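3.2 Tidying habits in shared study rooms

We visited six shared study rooms in February and asked the users how they leave a desk when they finish. Most of them said that a clear surface helps the next person to begin — but few had ever spoken about it with the others.

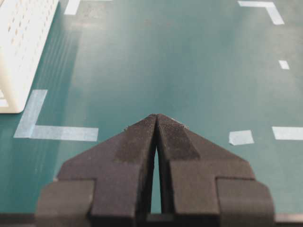

Figure 2. Work surface, teal-green.

Hsiu-ying Chiang objected that a clear desk can also feel unfriendly, and that she prefers to find a pencil or a note left behind. Two other users shared this opinion. We therefore kept "clear" and "welcoming" as separate items in the second questionnaire.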